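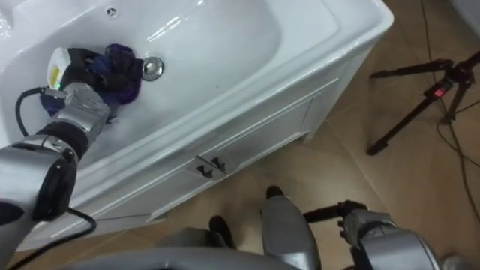

Sorting Out the Two Johann Prudaus

10th April
By Usha Thevar

Anyone who has worked on the Colby families will have run into Johann Prudau, and most of our older charts show only one of him. He marries Anna Enholm, farms north of the creek, has a large family, and dies a widower at his daughter's house. Several members have sent in charts built on that outline. It has a problem. The man in it is buried twice, once in the Lutheran churchyard and once in the town cemetery.

Over the winter I went through the Hlongwane collection again to see whether the two burials could be explained. The collection has 19 boxes of letters, receipts and copied church records, and only the first few were ever indexed. The Prudau papers are mostly in box 8, filed under Enholm after Anna's brother Peter, who kept them.

There were two men. They were first cousins, both named for the same grandfather, and they lived within a few miles of each other for most of their adult lives. The census taker wrote both names as John Pruden, which didn't help. Neither did the land office clerk, who used Prudow for one and Prudo for the other and then switched them on the next filing.

The elder Johann, whom I will call Johann A, married Anna Enholm. Their marriage is in the Lutheran register with Peter Enholm as witness. They had four children who lived: Peter, Martha, Louise and August. Johann A is the man in the churchyard. His stone has lost its lower half, but the burial entry names Anna as his widow, so he cannot have died a widower.
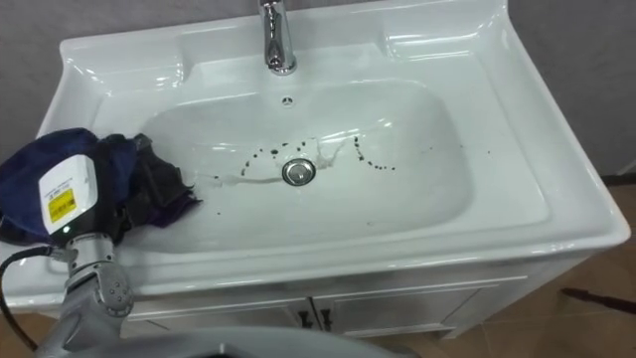
Johann B came later and seems to have arrived alone at the age of 19. He worked for his cousin for a few years before taking up land of his own. His wife was Anna too, and I think she is the main cause of the mix-up. She was Anna Lindt, and her maiden name appears in only one place I know of, the baptism of their second daughter, Clara. Everywhere else she is simply Anna Prudau. She died before her husband, and he spent his last years with Clara and her family in town. He is the man in the town cemetery.

The children are harder to divide. The old charts give one couple nine children, with two of them born four months apart. Using the baptisms and the sponsors' names, I have placed them like this:

Johann A and Anna Enholm: Peter, Martha, Louise, August.

Johann B and Anna Lindt: Henry, Clara, Emma, William.

Not placed: Frederick.

Frederick has no baptism in the Lutheran book. He appears once in the census in Johann A's house, and after that he is a hired hand on Johann B's place. He may be a son of either man, or a younger brother or nephew of one of them. I would leave him off your chart for now, or put him on with a question mark.

The best piece of evidence for two separate households is a note of debt in the Enholm papers. Johann B borrowed $200 from Peter Enholm to buy a team and some seed, and Johann A signed as surety. Both signatures are on the same sheet. Johann A wrote a slow, upright hand with a gap after the J. Johann B signed quickly and left the last letter off. A receipt pinned to the back shows $100 repaid. I haven't found anything for the rest.
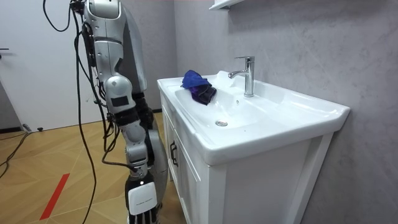

With the two signatures to compare, it is possible to go back to the land filings and say which man was which. I have done this for the quarter north of the creek, and it belonged to Johann A, as the old charts say. The piece along the Colby road was Johann B's and passed to Henry. I haven't yet looked at the later transfers, and I have not seen a will for either man.

If you descend from Martha, Louise or August, your line back to the Enholms should stand as it is. If you come through Henry, Clara, Emma or William, please take the Enholms off your chart, along with Anna Enholm's parents and the Enholm grandparents. I know that at least two of the charts in our binder carry them back several generations. The Lindt side is open, and I would be glad to hear from anyone who has a Lindt Bible, letters or photographs.

I would also like to see any paper with Frederick's name on it. There is a family story that he went west with a brother-in-law and changed the spelling to Prudow, but I can't find who told it first.

Copies of the debt note and of Clara's baptism entry are now in the Prudau folder, in front of the old charts. The charts themselves have been left in place with a slip attached. Corrections can be sent to me in care of the newsletter. Please give the source with each one, even if the source is an aunt.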